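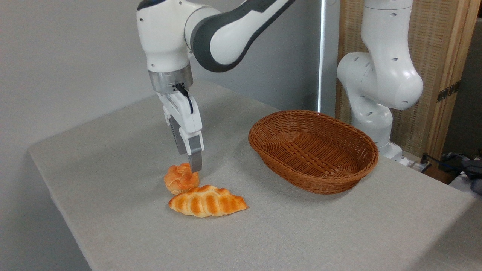

Last changed: Nov 29, 2022

Bread basket and table cloth - quick notes

Basket first. Shake it out over the sink, crumbs get down in the weave and stay there. Old dry toothbrush for the inside, go with the weave and not across it. Under the rolled rim too, thats where the dust sits.

Greasy spots - damp cloth, one drop of dish soap, wipe, wipe again with plain water. Don't soak wicker. Dry it upside down on a rack overnight, out of the sun. Left mine on the porch in July and the rim cracked.

Display bread (the fake kind, glazed braids and knot rolls) - no sprays! Takes the shine off. Soft dry brush for the creases, cotton swab where the braids meet. Keep it away from the stove.

Real bread - line the basket with a napkin, let the loaf cool all the way first or the bottom goes soggy. Long braid in first, on the long side of the oval, then rolls tucked round it.

Light gray cloth shows everything. Butter stain: cornstarch, leave it an hour, brush off, then wash cool. Iron on the wrong side while its still a bit damp. I use the Vondero linen soap, 109 in the Gisance catalog, but any mild one is fine.

Store the basket with nothing on top of it - they go lopsided adn don't come back.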